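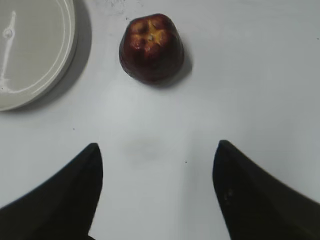
The Apple With Five Bumps

A dark apple, a white plate and a little patience

My grandmother kept her apples upside down. She would set them along the pantry shelf with the stem end hidden and the blossom end facing the room, and if you asked her about it she would say that was the end worth looking at. I was well into my forties before I understood what she meant, and it took a dark red apple on a white table to bring me around.

Most of us, I think, shop for apples by the shoulder and the stem. We pick one up, turn it so the little stalk is on top, look for bruises, and into the bag it goes. The other end, where the flower used to be, hardly gets a glance. But look at the calyx of a really dark apple, one of those deep maroon ones that seem nearly black where they turn away from the lamp, and there is a whole small sunburst waiting for you, golden yellow and orange streaks running out from the middle, with five shallow bumps gathered around a pale center. An apple blossom has five petals, and if you cut the fruit across its middle you will usually find five seed chambers in there too. I have shown this to children and to retired engineers and gotten the same pleased noise out of both.

The man who got me started on all this is Neville Pilkington, who looks after the old trees at Himwood, a hillside orchard you reach by way of a gravel road and a good deal of faith. There are 701 trees on the place, and I know the figure because he painted it on the barn door after the last planting and has been a little smug about it ever since. When I visited in March there was nothing on the branches at all, so we sat in the packing shed and ate the keepers, the ones that had been wrapped in newspaper and tucked away in the fall.

"People want them round," he told me, rubbing one on his sleeve. "Round is fine. But I like an apple with a bit of a figure."

He meant the ones that start out broad and narrow down like a bell, with gentle lobes you can feel with your thumb. They don't sit very steadily on that narrow end, and they are a nuisance in a peeler with a fixed blade, but they slice beautifully, and the wedges have a nice long curve to them that looks handsome around the edge of a tart.

Now, about the plate. I had always put apples in a wooden bowl, a great heap of them, and thought it looked generous. It was Boyang Feng who talked me out of it. Boyang runs a tiny lunch place called Kallora, with 7 tables and a line out the door by noon, and every one of those tables gets the same thing in the middle: a plain white plate and a single piece of fruit. In apple season the fruit sometimes sits beside the plate instead of on it, so that whoever is eating can slice it up themselves and pass it around.

"In a pile, the red goes to mud," Boyang said. "Put one down on white and it wakes up."

I went home and tried it, feeling rather silly, and of course it was so. Against a white tabletop the dark skin shows all of its reds, and the shine comes up in little white flecks along the shoulders. Even the shadow is pretty, soft and gray and leaning off to one side. I left it there through supper and well past the dishes.

If you would like to try it, there's hardly anything to buy. Choose a firm, heavy apple with tight skin, and wipe it with a dry cloth only. A plate with a low raised rim is the most useful kind, as it keeps the slices from sliding off when somebody reaches across. For slicing, Boyang cuts down on either side of the core, then lays each cheek flat and goes across it in thin pieces, leaving the skin on. A squeeze of lemon will hold the color if you have talkers at the table.

As for keeping them, Neville stores his at 40 degrees in the back of the shed, though he would like it a touch colder, and he checks the trays by nose before he checks them by eye. Up to 4 months is what he hopes for from a thick-skinned late apple. At home, the bottom drawer of the refrigerator does very well. Keep them away from the lettuce, and take one out an hour before you mean to eat it so the flavor has time to come up.

My own pantry shelf is narrower than my grandmother's was, and the light in there is poor. I've started turning them blossom end out all the same.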